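Ticket 629: label printer drops off the network after lunch
Status: open, waiting on vendor
Opened: November 19, 2018

OK, starting a fresh ticket for this one since the old one got closed on me while the problem was still very much alive. The Dralero label printer in shipping prints fine all morning, then somewhere after lunch the queue just stops. No error on the panel, light stays green, and the Clenari print server says the printer is "ready" (it is not ready!). If I power cycle it, everything stuck in the queue comes flying out at once, duplicates and all.

What I've tried so far:

Swapped the network cable. No change.

Moved it to a different switch port, then to a different switch. No change, although I did find a port that was labeled wrong, so that's one thing fixed.

Gave it a static address ending in 14. This looked great for 2 days and then it went right back to its old tricks.

Turned off sleep mode in the web menu. The setting doesn't stick, by the way. I save it, reload the page, and the box is checked again. I have a feeling this matters.
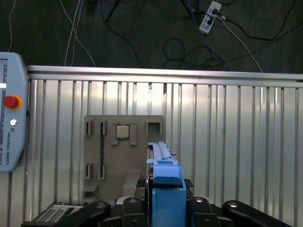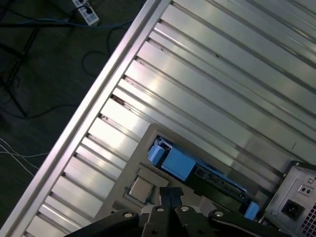

Then I called Grakeo, who sold us the thing, and they wanted a firmware update before they'd talk about anything else. Fair enough. The update took three tries, the first two quit partway with a message that only said "transfer error." Third time I used the USB port and a different stick and it went through. Sleep mode still won't stay off.

Next I cleared out the spooler folder on the server. There were over 2,000 old jobs sitting in there, some going back to January! I really thought that was going to be it. Printing got noticeably quicker, so I'm glad I did it, but the printer dropped off again the same afternoon.

Pinging it while it's "down" is interesting. It answers every ping, no delay at all, but the web menu won't load and nothing gets through on the print port. So the network side is awake and the rest of it is off somewhere taking a nap.

Workaround for now: shipping can send labels to the old Vondráček in receiving. It's slow and it needs the narrow rolls, but it works. Please don't power cycle the Dralero with jobs waiting, cancel them first or we get duplicate labels on boxes again.

Grakeo has the log export and is checking whether the settings chip needs replacing. I'll update this when they call back.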